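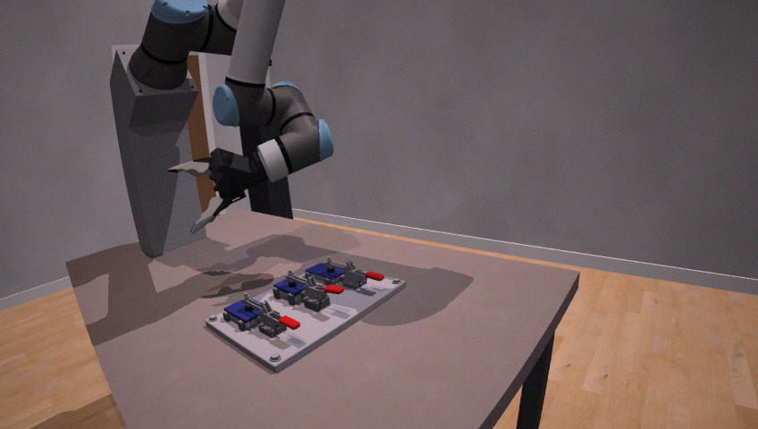 *Figure 2. Table with fixture plate and three toggle clamp assemblies.*

## 3. Setting the Altimeter Before an Ascent

This section applies to the Gotaser handheld altimeter used on the marked routes above Gillstead. It should be completed at the trailhead, with the unit switched on and the battery cover closed. Users who are joining a route at the Tak hut should read Section 3.2 first.

The Gotaser measures air pressure and converts it to elevation. Air pressure changes with the weather as well as with height, so a unit that was correct yesterday may be wrong this morning.

### 3.1 Setting the reference elevation

1. Stand beside the elevation marker at the Gillstead trailhead. The marker reads 916 m.
2. Hold the unit level at chest height and wait until the reading stops changing.
3. Press and hold **SET** until the elevation figure flashes.
4. Use the up and down keys to enter the elevation shown on the marker.
5. Press **SET** once to save. The word **REF** appears in the upper corner of the display.
6. Walk a short distance uphill and confirm that the reading rises.

If **REF** does not appear, the new value has not been saved. Repeat steps 3 to 5.

**Note:** The unit displays meters when it leaves the factory. To change to feet, open **Units** in the main menu. Changing the units does not erase the reference elevation.

**Caution:** Do not set the reference inside a vehicle with the windows closed or the fan running. Cabin pressure may differ from the pressure outside, and the error will be carried through the whole ascent.

### 3.2 Starting from the Tak hut

The hut has its own marker, fixed to the wall beside the north door. The procedure is the same as in Section 3.1, except that the value on the hut marker is entered at step 4.

Users who have stayed overnight should set the reference again before leaving, even if the unit was set on arrival. Where the weather has changed during the night, the display may show a climb or a descent although the unit has not been moved.

### 3.3 Inside mode

Inside mode stops the elevation log while the unit is in a building or tent. The clock and the pressure graph continue to run.

1. Open the main menu and select **Log**.
2. Select **Inside** and press **SET**.
3. On leaving the building, return to **Log** and select **Outside**.

**Note:** The log holds up to 34 hours of records. When it is full, the oldest records are overwritten without a warning – copy any that are needed before a long route.

### 3.4 Checks on the route

Compare the display with the map at each saddle, summit or marked junction. Enter the printed elevation again if the two differ. On the upper ridge there are 2 markers suitable for this purpose, both shown on the route sheet.

**Caution:** The altimeter is an aid to map reading. It does not replace a map and compass and must not be used alone in cloud or darkness.

From October until the spring opening, markers may be buried under snow. Use summits and saddles shown on the map during this period.

Revised Feb 16, 2019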